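A Day Out Among the Wastebaskets: The Zandeck Open House, Carkville

My sister, who has known me all my life and should have been more careful, mentioned at dinner that the wastebasket people in Carkville were having an open house. I had the following morning free. By eight I was on the county road with a thermos and a printed map, the map being necessary because my phone believes Carkville is a lake.

It isn't a lake. It is a grain elevator, two churches facing each other across a parking lot in what I took to be a long disagreement, a diner, and Zandeck. Zandeck makes household and office plastics: dishpans, drawer dividers, and above all wastebaskets, which leave town by the truckload and end up under the desks of people who will never once wonder where they came from. I had been one of those people. I own at least three wastebaskets and could not have told you a thing about any of them.

Parking was in a field. A young man in a reflective vest waved me into a row of pickups with the kind of sweeping arm motion usually reserved for aircraft. At the door you got a sticker to write your name on and a paper cup of coffee, in that order, which meant everybody was trying to write their name on their own chest while holding a hot drink. I went through the day as "Mar."

The tour left in groups of 12. Ours was led by Eoin Hayes, a tall man from the molding side who walked backward the whole way and hit nothing. I kept hoping. He told us he had worked there for 15 years and had been asked to keep the talk to half an hour, and he delivered both facts with the same faint sorrow.

You start in the pellet room, where the plastic arrives looking like something you'd feed to fish. It comes natural, a cloudy white, and the color goes in separately as smaller, darker pellets, so that a basket is mostly plain stuff with a pinch of green or brown or black mixed through it. One of the children in the group asked whether you could eat them. Eoin said no in a way that suggested the question comes up.

From there you go to the presses, and these are worth the drive. A press closes, thinks about it, opens, and there is a wastebasket where there was no wastebasket. I watched this happen many more times than was sociable. The baskets come out warm, and you are allowed to hold one if you ask. Warm plastic has a smell I associate with the back seat of my parents' station wagon, and I stood there with my arms around a brown office model feeling things I hadn't budgeted for.

Eoin's half hour was mostly about ribs and rims. The ribs up the outside look like decoration, and I had always assumed they were somebody's idea of class. They stiffen the wall, so it can be thinner and still survive a kick. They also hide scuffs. The rim is rolled over at the top partly for your fingers and partly for strength, and a fat rim has a third job, which is giving the edge of a trash bag something to grab on to. He passed around a sample with the rim left off. It flopped about like a hat. The man next to me said "Huh," and so did I, and I believe we both meant it.

Wall of discontinued colors: do not miss this. It's in the corridor on the way to the restrooms and isn't part of the tour. Somebody has mounted one basket from each retired color, and you can trace the whole rise and fall of American dens. There's a mustard. There's a pink that must have matched somebody's toilet. There is an orange I would like to have back in production, and I wrote as much on the comment card, twice, in case they count.

After the presses we were released to wander, and I went looking for the thing my sister had actually been talking about, the lining demonstrations. These took place on the office side, where the floor turns to gray carpet and everyone lowers their voice. There is something to be said for a basket out of its usual position. Put an olive-green one up on a light wooden table, with nothing in it and a black bag lying folded alongside, and it starts to look like a thing that was designed by a person. Down on the floor next to a desk it only ever looks like a place where an apple core is going to go.

The session was run by Natsumi Kinoshita, who trains cleaning crews at offices and schools in three counties and who has lined, by her own account, more baskets than she has cooked dinners. She began by asking how many of us thought we knew how to put a bag in a wastebasket. Every hand went up. She nodded as though we had confirmed something.
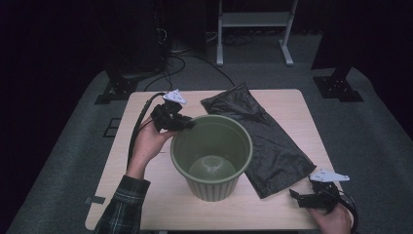 I'll give her method as well as I can from notes taken on the back of a coffee sleeve. First, unfold the bag all the way before it goes anywhere near the basket. Most of us start stuffing at about the half-unfolded stage, and then spend the next minute with one arm in there up to the elbow, hunting for the bottom. Second, find the open end. She allowed that this is the hard part. Both ends of a flat black bag look exactly alike, and in her opinion more working hours are lost to rubbing the wrong one between finger and thumb than to meetings. Feel for the seam. The seam is the bottom. Go to the other end.

Then you open it with air. One good snap downward, holding the mouth with both hands, and it fills. I have seen people do this on television and assumed it was a stunt. In my hands the bag made a noise like a pheasant leaving a hedge and wrapped itself around my forearm, but the woman beside me got it the first time and was quietly unbearable for the rest of the session.

Once it's in, you fold the top down over the rim and go around pulling it snug, and you press a hand into the bottom so the air gets out from between the bag and the wall. Skip that and you have a basket with a balloon in it, and the first thing anyone throws away sits up at the top looking back at them. If the bag is too big, which it will be, you gather the slack on one side, twist it, and tuck the twist under the fold. She doesn't care for knots. A knot on the outside of a basket, she said, is a message to the next person, and the message is that you have no regard for the next person.

The last part was about size, and it caused the only real argument of the day. The crowd split between those who buy one kind of bag for the entire house and those who match the bag to the basket. I belong to the first party and kept my mouth shut. A man in a feed cap did not, and held the floor for some time on the economics of buying in bulk. Natsumi let him finish and then put his preferred bag into a small bathroom basket, where it bloomed over the sides and down to the table like a wedding dress. He conceded nothing. He did take one of the free samples of the smaller size, though, and he looked around first.

I also learned that you can keep the spare bags in the bottom of the basket, under the one in use. I am told this is common knowledge. It was not common to me, and I have been walking to the hall closet since my twenties.

Lunch was at the diner, where the special was called the Zandeck and was a patty melt. I asked the waitress if there was a connection. She said the plant was across the road. Pie is extra and you should have it.

In the afternoon there was a warehouse visit, which is a long room with wastebaskets nested inside each other in columns, and a fellow from Domeck, the firm that does the cartons, who had a table with cartons on it. He was having a slower day than the wastebasket people. I took a folded carton out of sympathy and now have a carton. There was also a guess-the-number contest involving a very tall stack of baskets roped to a pillar. I guessed 400, on the basis of nothing. The right answer was 858, and the winner, a Mrs. Mwakyusa from over toward the river, had reached it by measuring the gap between two rims with her thumb and doing the arithmetic on her program. She won a gift basket. The basket was, yes, a wastebasket, with a ham in it.

The factory store is at the exit, where you can't avoid it, and I didn't try very hard. Seconds are on the left-hand shelves, marked down for flaws I couldn't find even with my glasses on. I came away with an olive one for the study, a roll of bags in what I have been assured is the correct size, and a set of drawer dividers that don't fit any drawer I own.

Practical matters, for anyone tempted. The open house is every May. Admission is free, and so is the field. Wear closed shoes or they will lend you a pair of rubber overshoes, which are made elsewhere and fit accordingly. The pressing floor is loud and small children either love it or have to be carried out. Tours leave from the front lobby whenever a group fills up, and the lining session has no sign-up, so get there a little early and stand near the table. If you end up in Eoin's group, ask him about the orange.

My sister wants to go next year. She says I have been doing the bags wrong in her kitchen too.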